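Rim slip (hand-held grippers)

From the Urnby Gripper Wiki, the shared notebook for people who build, fix and swear at hand-held grippers

Rim slip is a fault in two-jaw hand-held grippers where the jaws close on the edge of a bowl, cup or dish, seem to hold it, and then let it rotate or drop once it gets lifted. It's also called rim roll, and on the older Pedley pages you'll see it as "the bowl thing." I wrote most of this article because I've broken more dishes this way than anyone else on the wiki, and I'd like that to count for something. Other editors have patched it since, so if the voice changes halfway through a section, that's why.

Background

The fault first got written up during the Sirka trials, a long run of tabletop and floor-level pick-ups done with hand-operated grippers so the motions could be used later to teach an arm. I worked on those. We logged 578 rim grasps on ceramic dishes in all, and 236 of them ended with the dish turning in the jaws by enough that the operator had to set it down and start over. Most of those were harmless. Three ended in broken bowls, and one of the three ended with me picking glazed chips out of a rug for the rest of the afternoon.

For a while we blamed the operators, which I'm a little embarrassed about now (I was one of them, so I suppose I was blaming myself too). The rate didn't change much with practice, though. People who had been at it for weeks slipped nearly as often as people on their first morning, and that's what got us looking at the hardware.

What happens

A bowl held by its rim hangs from one small patch on each side of the wall. The weight sits well off to one side of that patch, so the bowl wants to swing down and level itself under the jaws. If the jaw pads are wide, flat and grippy, they resist the swing. If they're narrow, worn or not quite parallel, you get a hinge, and the bowl goes around it.

The annoying part is the timing. A bowl that is still resting on something has most of its weight carried from underneath, and a bad grasp feels exactly like a good one through the handle. You only learn the difference in the first inch or so of the lift.

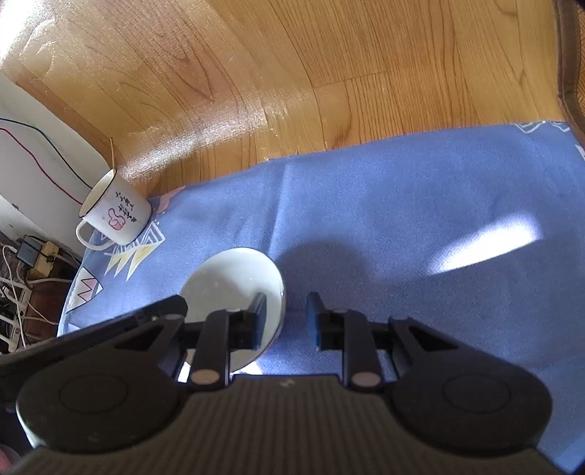 Smooth glaze makes it worse, and so does a rim that gets thicker toward the lip. With a thick lip the pads touch only at the bulge, and the contact shrinks down to almost a line. Plain cheap bowls with straight walls did better in our logs than the nicer ones, and I have switched what I eat cereal from as a result.

Causes

Jaw play. This was the big one on the Sirka units. Each jaw rides on a linkage, and the pins at the lower end of the linkage wear their holes oval over time. Once there's play, one jaw reaches the wall first and pushes the bowl over, and the second jaw arrives late and at an angle. The operator feels resistance and takes it for a closed grip. I did this constantly.

Polished pads. Rubber pads go shiny with use, and they pick up a film from hands, dish soap and whatever's on the floor. The Han pads we tried later on lasted longer but went shiny in the same way, just on a slower schedule.

Shallow bite. If the jaw tips cover only the top of the rim there isn't enough pad on the wall to resist turning. The natural urge is to grab shallow so you can see what you're doing — and I still catch myself at it.

Soft surfaces underneath. A bowl on cloth can tip and drag the cloth along with it when the first jaw pushes. On a bare table it would slide, and you'd notice. On fabric it just leans over quietly, and you close on a tilted bowl that wasn't tilted when you started your approach.

Trigger fade. After a long session your hand relaxes without telling you. We found slips bunched up toward the end of sessions, though I'd treat that one with some caution because the worst dishes also tended to get saved for last.

Safety

Rim slip sounds minor and usually is. Glazed ceramic breaks into sharp pieces, however, and the person holding the gripper is often kneeling or sitting on the floor with bare feet closer than they'd like to think. The one injury in our records was a cut toe. Wear shoes. I know how silly it feels to put shoes on to pick up a bowl in a living room.

Don't grab for a falling dish with your free hand. The jaws may still be partly closed on it, and a pinch from the linkage hurts a good deal more than the price of a bowl. Keep fingers off the linkage plates during a lift in general, especially on models with open cutouts.

Anything hot or full is off the table for rim grasps. The Pedley checklist allows up to 300 grams of dry contents in a bowl held by the rim, and I personally wouldn't go near that with worn pads.

Checking for it

Close the jaws on a strip of thin card and try to twist the card. If it turns easily, clean the pads with rubbing alcohol and try again. If it still turns, wiggle each jaw sideways with the grip open. Any click you can feel at the pin is too much.

The other test is what we called the pause lift. Raise the bowl by the thickness of a finger, hold it there for a slow breath, and watch the far edge of the rim. A creeping edge means set it down. We started doing the pause in February and the broken bowls stopped, although the slips themselves kept right on until the pins were changed.

Fixes

New pins and bushings cured most of it on our units. Swapping just the pins did very little, as the worn holes were still oval — I wasted two weekends finding that out. Softer pads helped on thin rims and hurt on thick ones. A couple of people at Urnby have had good luck gluing a thin strip of bicycle inner tube over the stock pads, and there's a long argument on the talk page over which glue to use that I'm staying out of.

Slowing down the close also helps, for free. Let the first jaw touch, wait, and bring the whole tool over until the second jaw can meet the wall square.

See also: Jaw play; Pad cleaning; Pedley checklist; Handle pick-ups (mugs)

Last edited 9/20/23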